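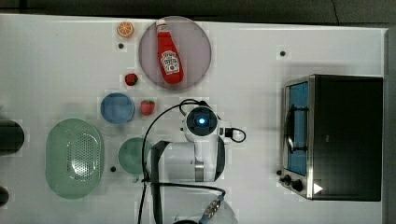

Niilo Saarela 님 댓글: 복권을 냉장고 문에 자석으로 붙여 두면 잊어버리지 않는다고 해서 따라 했는데, 한 달 지나니 글씨가 흐려져서 번호가 안 보입니다. 이런 걸 누가 처음 권한 건가요?

저도 궁금합니다. 집에서 복권이나 카드, 칩을 보관하는 요령이라고 도는 글을 보면 해 본 사람이 쓴 것 같지 않은 내용이 꽤 많습니다. 그래서 제가 직접 해 본 것과 별로 믿지 않는 것을 나눠서 적어 둡니다. 당첨 확률을 올려 준다는 요령은 없습니다. 복권을 쌀통 밑에 넣어 두든 현관에 걸어 두든 번호는 그대로입니다.

복권 용지 보관

판매점에서 출력해 주는 복권은 감열지인 경우가 많습니다. 영수증과 같은 종류라 열과 빛에 약하고 기름이나 알코올이 닿아도 글씨가 날아갑니다. 가스레인지 옆이나 햇볕 드는 창가 냉장고는 자리가 나쁩니다. 손 소독제를 바른 직후에 만지는 것도 피하세요. 저는 종이봉투에 넣어 서랍에 둡니다.

코팅을 하면 오래간다는 말도 있는데, 열코팅기에 감열지를 넣으면 새까맣게 변합니다. 투명 테이프를 앞면에 붙이는 것도 권하지 않습니다. 접착제 때문에 인쇄가 흐려질 수 있습니다. 찢어진 복권이라면 손대지 말고 그대로 들고 가서 물어보는 편이 낫습니다.

산 날에 앞뒷면을 휴대폰으로 찍어 두는 건 해 볼 만합니다. 다만 사진이 있다고 당첨금을 주는 것은 아니니 번호 확인용으로만 생각하세요. 사진을 가족 단체방에 올리는 것은 저는 반대입니다.

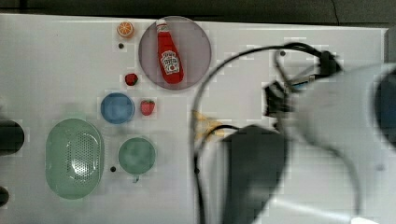
지급 기한은 복권 종류마다 다르니 봉투 겉에 추첨일과 함께 연필로 적어 둡니다. 볼펜으로 복권 위에 바로 쓰면 눌린 자국이 남고 바코드를 건드리기도 쉽습니다. 기한을 넘긴 종이는 바로 버립니다. 우리 집 서랍에서는 작년 11월 것이 뭉치로 나왔는데 전부 꽝이었습니다.

끈적해진 카드 닦기

플라스틱 카드는 미지근한 물에 적셔 꽉 짠 천으로 한 장씩 닦고 마른 천으로 다시 훔치면 됩니다. 종이 카드는 물을 쓰면 끝입니다. 베이비파우더를 뿌려 섞으라는 요령이 유명한데, 처음엔 잘 미끄러지다가 손의 땀과 섞이면 전보다 더 끈적거립니다. 굳이 하겠다면 옥수수 전분을 조금만 묻혔다가 붓으로 깨끗이 털어 내세요. 그래도 안 되면 새로 사는 게 낫습니다.

Flesia에서 나온 카드 전용 세정액도 써 봤습니다. 제 카드에서는 물걸레와 차이를 못 느꼈습니다. 향은 좋더군요.

칩 세척

칩은 재질부터 확인합니다. 플라스틱이나 세라믹은 중성세제를 푼 물에 칫솔로 문지르면 때가 빠집니다. 점토 섞인 칩은 담가 두면 가장자리가 무르고 색이 죽습니다. 스티커가 붙은 칩도 담그면 안 됩니다. 식기세척기에 망을 씌워 돌리라는 글을 봤는데 저는 236개짜리 세트로 시험했다가 17개의 스티커를 날렸습니다. 세트 상자에 다시 넣기 전에는 수건 위에서 하룻밤 말립니다.

천 매트의 음료 얼룩

흘리자마자 눌러서 닦습니다. 문지르면 번집니다. 탄산수가 특효라는 말은 반만 믿습니다. 맹물로도 비슷하게 빠졌습니다. 땅콩이나 과자 기름은 주방세제를 한 방울 묻힌 천으로 두드린 다음 물만 묻힌 천으로 여러 번 닦아 내세요. 손에 기름이 묻는 간식을 안 내놓는 게 제일 편합니다. 과일이 낫습니다. 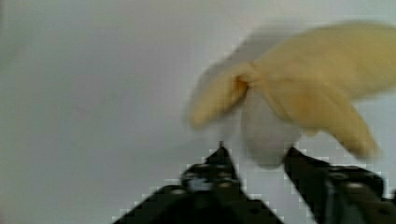
껍질을 일부 벗긴 바나나.

오락비 봉투와 가계부 앱

봉투에 한 달 치 현금을 넣어 두고 그 안에서만 복권을 사라는 조언이 많습니다. 봉투 자체는 괜찮은데, 휴대폰으로 결제가 되는 한 봉투는 장식품이 되기 쉽습니다. 결제 앱에 저장해 둔 카드부터 지우고 자동 구매 설정도 꺼 두세요. 가계부에는 당첨금만 적지 말고 산 금액을 먼저 적습니다. 1000원짜리 한 장도 적습니다. 귀찮으면 덜 사게 되더군요.

Ernari 앱은 지출을 오락비로 자동 분류해 준다기에 3주 써 봤습니다. 편의점에서 산 우유까지 오락비로 들어가서 결국 손으로 고쳤습니다. Salminen 가계부 노트는 칸이 좁지만 저는 아직 이걸 씁니다. Plollside 게시판에는 잃은 돈을 '투자'로 적으면 마음이 편하다는 글이 있던데, 마음만 편하고 합계는 안 맞습니다.

정해 둔 돈을 자꾸 넘기거나 가족에게 금액을 숨기게 된다면 봉투나 노트로 해결할 일은 아닙니다. 도박 문제 상담 창구에 전화하는 게 먼저입니다.

2024/03/08 수정: 종이 카드 항목에 옥수수 전분 이야기를 보탰습니다. 헤어드라이어로 복권 주름을 편다는 방법은 문의가 계속 오는데, 감열지에는 하지 마세요.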